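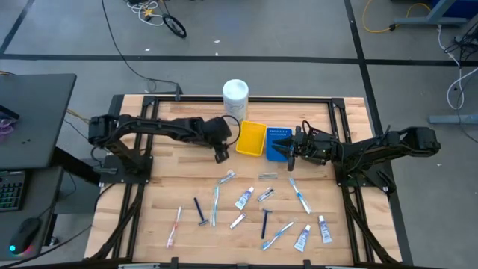
**Destico small sorting baskets, yellow + blue – 4 out of 5**

Bought these for the bathroom drawer problem. You know the one. Toothbrushes, razors, half a dozen toothpastes, travel minis from every hotel since forever, all in one heap. Ours had gotten to the point where I was buying new toothpaste because I couldn't find the old toothpaste.

Had them 15 weeks now so this is not a first-day review.

**What you get**

Plastic, rectangular, open top. No lids, no dividers, no instructions (fine). The blue one has a perforated grid floor. That turned out to be the thing I care about most, more on that below. Colors are loud. If you want a calm beige bathroom, keep scrolling.

**How we use them**

Yellow = everyday. Full-size toothpaste, the brushes in use. Blue = razors and the travel stuff. Took one evening to get everyone on board, Tuesday, dumped the whole lot out on a wood table and sorted from there. Do it that way, by the way. Sorting inside the drawer is hopeless, you just stir it.

Wipes stay out. Ours are in a tall white canister with a rounded lid and no way was I giving up half a basket to that. It stands behind them on the shelf.

**Good**

- Easy to rinse. Toothpaste gunk comes off under the tap, no scrubbing
- Light enough to carry both in one hand, so the whole kit goes to the guest room when we have people
- Grid floor on the blue. Put a razor in wet, the drips go through. Stick a washcloth under it and you're done
- You can see what's low. Found out we had three big toothpastes open at once. Three!

**Not so good**

- Small stuff migrates. Travel tubes slide to the bottom and hide under the razors. I ended up standing a cut-down yogurt cup in one corner, works ok
- Full-size toothpaste has to go in at a slant or it pokes up over the rim and the drawer catches
- They slide. Smooth shelf, damp hands, away it goes. Four of those little clear stick-on feet fixed it but I shoudn't have to buy feet
- Would've liked the option of two blues. Store only had the pair, one of each

**Compared to the Javier tray**

Had the Javier bamboo one before. Nicer to look at, no argument. Went dark and fuzzy underneath by May and smelled like a gym bag. Plastic wins in a bathroom, sorry. Also the Javier's slots are cut for skinny brush handles and ours are the chunky kind with the grips.

**Where**

Got mine at the Dakadberg housewares place, back wall, next to the soap dishes. The Kimville branch was out both times I tried. Call first.

**Would I buy again**

Yes. Already want a second pair for under the kitchen sink, sponges and brushes and so on. Knocked a star off for the sliding and the no-choice on color. If they'd do a slightly deeper one I'd be first in line.

Edit: dishwasher, top rack, low heat – fine so far. Blue one came out with a bit of water sitting on the rim, shake it off adn leave it upside down.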